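Budgetplanung OP-Robotik, Trainingsplatz. Kurzer Thread zum Stand bei uns in Dretville. 1/4
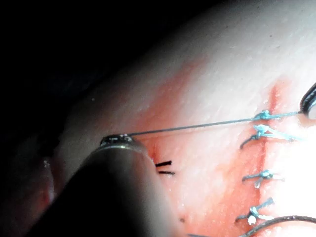

Der größte Posten ist nicht das Gerät, sondern die Wartung. Turcotte will 7 Prozent vom Kaufpreis pro Jahr, Urby 4, dort aber ohne Instrumente. 2/4

Verbrauch extra rechnen: Hautpads, Nahtmaterial, Nadeln. Wir setzen 88 Euro pro Kurstag an, bei 22 Kurstagen sind das 1.936 Euro. Stand bisher in keinem Antrag. 3/4

Carter MacDonald holt bis Mittwoch das zweite Leasingangebot ein. Entscheidung im Juli. Wer Erfahrung mit Restwerten hat, bitte melden. 4/4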